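**Status:** usable, with reservations. Read the "Known problems" section before you plot anything.

# ernton-listings

A table of rental listings from two towns, Ernton and Stevholm, put together to check one thing: how far the floor area in an ad can be trusted. My answer so far is "not very", but the data is weaker than I'd like, and I would rather you argue with it than quote it.

## What's in it

The main file is `listings.csv`. It has 2,617 rows, one per listing, cut down from an initial pull of 3,000. Rows went out if they were exact repeats, had no price, or were parking spaces posing as studios. A second file, `measured.csv`, has 800 rows and covers the units where a tape-measured area could be matched to an ad.

| Column | Meaning | How much I believe it |
|---|---|---|
| `ad_id` | ID assigned by us | Fully |
| `town` | Ernton or Stevholm | Mostly – border streets are a mess |
| `rent` | Monthly, as advertised | It's what the ad said |
| `area_ad` | Floor area in the ad, sq ft | That's the question |
| `area_tape` | Floor area by tape, sq ft | Good, with exceptions below |
| `rooms` | Room count in the ad | Low |
| `furnished` | yes / no / partly | "partly" can mean a lamp |
| `agent` | Agency code, or `private` | Fair |

The rest of the columns are described in `columns.md`. Several of them are there only because the export tool put them there.

## Where it came from

Ads were copied from the public Edetum listing board, starting in January. Tape areas came from people who had moved in and filled out a form. The form asked for length and width of each room, wall to wall, closets listed separately. It did not ask about sloped ceilings, which was a mistake, and Stevholm has a lot of attics.

Anyone who measures their own apartment and mails in the result probably has a grudge. Keep that in mind. The 800 measured units are not a random sample of anything, and no amount of weighting will turn them into one. I tried two schemes and deleted both. 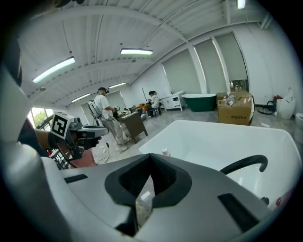
*Indoors, with a hand coming in from the left.*

## Known problems

- **Rounding.** Areas in ads bunch up at round numbers. Some of that is lying and some is laziness, and the table can't tell you which.
- **Balconies.** A few agencies count them. The ads don't say so. I flagged the obvious ones in `balcony_guess`, and the name of that column is a fair warning.
- **Relisted units.** The same apartment can come back with a new title, a new rent and, oddly often, more floor space. Exact repeats are gone but near repeats are still in.
- **Mixed units.** A batch of Stevholm ads gave square meters. They were converted by script. If a two-bedroom looks like a shoebox, the script missed it.
- **Room counts.** Don't use them. One landlord's hallway is another's den.

## What it can and can't support

You can use it to compare ads with tape areas, unit by unit, and to see whether the gap changes with rent or agency. I'd be comfortable with a chart of that as long as the sample is described on the same page.

Please don't use it to name the worst agency. The codes with the biggest gaps also have very few measured units, in one case two. I also wouldn't put much into the claim, made in an earlier version of this file, that private landlords are more accurate. It went away once the attics were removed.

There is a price-per-area model in `models/caldeira/`. Caldeira scores well on held-out rows, but near repeats end up on both sides of the split, so I don't think the score means much. Treat it as a demo until somebody splits by building.

## Running the checks

```
make clean
make check
```

`make check` reports 29 warnings on the current files. All of them are known and listed in `warnings.txt`. If you get 30, open an issue and paste the extra line.

## To do

- Split by building
- Ask about ceilings on the form
- Drop `rooms`, or write down why it stays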